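Zadora Puppet Theatre: Set-up Guide
Section 3: Building the stage and hanging the curtain

By now the base is together and the side walls are standing, so this is the fun part! At the end of this section you will have a working stage with a curtain that opens and closes, and you could put on a show tonight if you have something to say.

Leave the lights in their bag for now. They come in Section 4.

Fitting the front arch

1. Lay the arch face down on a clean cloth. The painted side scratches easily.
2. Find the two long battens marked B and slide them into the slots on the back of the arch. Push until the marked line disappears.
3. Stand the arch up and drop the battens into the side walls. Start with the left side, then ease the right side in with a gentle wiggle.
4. Check the arch from the front. If it leans, lift it straight out and try again. Do not press on the top edge.

Note: On the older Bremska edition the slots are a little tighter. Rub a candle stub along the battens and they will go in beautifully.

Gluing the trim

The trim is the gold braid that runs round the opening, and it changes the whole look of the theatre. You can use ordinary craft glue if you are happy to wait overnight. Hot glue is quicker, and it copes better with the curves.

1. Lay the braid round the opening without glue and cut it a finger's width too long.
2. Put a scrap of card under the glue gun and let it heat for as long as its own instructions say.
3. Run a short line of glue, press the braid down with a lolly stick, and count slowly to ten before moving on.
4. Work from the bottom left corner, up and over. Tuck the spare end behind the arch.
5. Pull away the glue strings once everything has cooled. They look dreadful at this stage and come off in seconds.

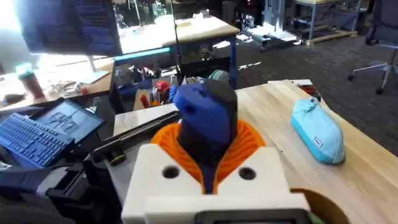
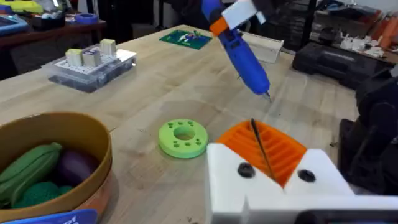

At the bench. Second picture: blue hot glue gun, nozzle pointing down.

Caution: The nozzle and the fresh glue can burn. An adult should do this part, or sit right beside the person doing it. Keep a bowl of cold water within reach.

Caution: Never lay a hot gun on its side, and unplug it before you leave the table.

Hanging the curtain

The pull-cord is Mei-kuen Lai's design and we love it -- one tug and the whole thing sweeps open. Take your time with the threading.

1. Spread the curtain flat, rings at the top, with the soft side facing you.
2. Thread the rod through the rings. Leave 2 rings free at the outer edge of each half, as these are tied to the walls.
3. Tie the cord to the inner ring of the left half using a double knot.
4. Take the cord right along the rod, round the small wheel, and back to the inner ring of the right half. Tie again.
5. Hang the rod on its hooks and let the loop of cord drop down behind the right wall.
6. Pull gently. Both halves should move together.

If only one half moves, the cord has slipped off the wheel. If both halves move but stop short, the knots are catching on the rings, so trim the ends to around 3 mm and try again.

Note: Creases will drop out on their own in a few days. If you can't wait, use a cool iron through a tea towel, with the curtain off the rod.

Before you go on

Give the arch a light shake. Nothing should rattle. Open and close the curtain a few times until the cord feels easy, and put the spare rings back in the envelope with the leftover braid -- the Sauerland backdrop set uses the same ones.

Choosing a lamp for Section 4? Look for a warm white LED marked 3000 K. It makes the painted scenery glow, and puppets' faces look much friendlier under it.

Continue to Section 4: Lights and scenery.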